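Subject: Re: [cell-upkeep] Right arm drifting on the hanger cell, proposed fix

On Thursday, Joscha Hellwig wrote:

> Hi all,
>
> The right arm on the garment cell is missing the hangers again. I ran the Curnus calibration routine twice and it passed both times, residuals well inside the limit. After 54 picks it was reaching short of the rail again.
>
> My proposal is that we put the Curnus routine on a timer, every 30 minutes, and let it correct itself. Marwan thinks we could have that going by the end of the week. It costs us a little throughput but we would stop chasing this by hand.
>
> Any objections?
>
> Joscha

Joscha, yes, one objection, and it's a big one. If a calibration passes and the arm is off again 54 picks later, I don't see how running it more often fixes anything. Something is moving. All the timer does is measure the movement over and over and write it into the offsets, and then in a month we won't know what the true position of anything is.

I'd also like to know what "passed" means. As far as I can tell the routine checks the wrist camera against the gripper. It doesn't check the arm base against the frame, and it doesn't check the hanger rail against anything. You could slide the whole base over and still get a green result. Hanan brought this up in January and the answer we got from the Stasovum people was that the base "should not move." Fine, but has anyone put a wrench on it?

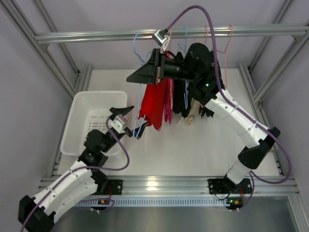
My money is on the mounting plate where the right arm bolts to the front extrusion. Those slot nuts creep if they were tightened once and never again, and I can't find a line in the log saying they were retightened after the plate was swapped. Crescencio says he did it. I believe him, but I'd still like a number written down.

Second suspect is the camera cable. It loops over and comes back down along the arm to the base, and if it's short on slack at full reach it will tug on the camera mount. The camera shifts, the calibration "corrects" for it, the cable relaxes, and now the correction is wrong. That would look a lot like what you're describing.

So before anybody writes a timer:

1. Power down and lock out. Both arms, please, even though only one is acting up.
2. Scribe a line across the plate and the rail on each side.
3. Check every plate bolt with the torque wrench and write down what you find *before* tightening.
4. Move the right arm by hand through its full reach and watch the cable the whole way. If it goes tight anywhere, stop and re-route it.
5. One calibration, then 300 picks with no recalibration. Same garments, same hangers, don't swap anything halfway through.
6. Look at the scribe lines.

If the lines still match and the cable never pulls, I'll take back most of this and we can talk about the timer. I'd still want each correction logged, with an alarm when they all go in one direction.

And please let's not order the Jidell stiffener kit yet. It's 900 with shipping and the only evidence for it is Karam's sales sheet, and Karam sells the kit.

I can do steps 1 through 4 with Crescencio if somebody else will sit through step 5. Marwan, can you save a copy of the current offsets before we touch anything? Last time they got overwritten and we had nothing to compare to.

Georges Awad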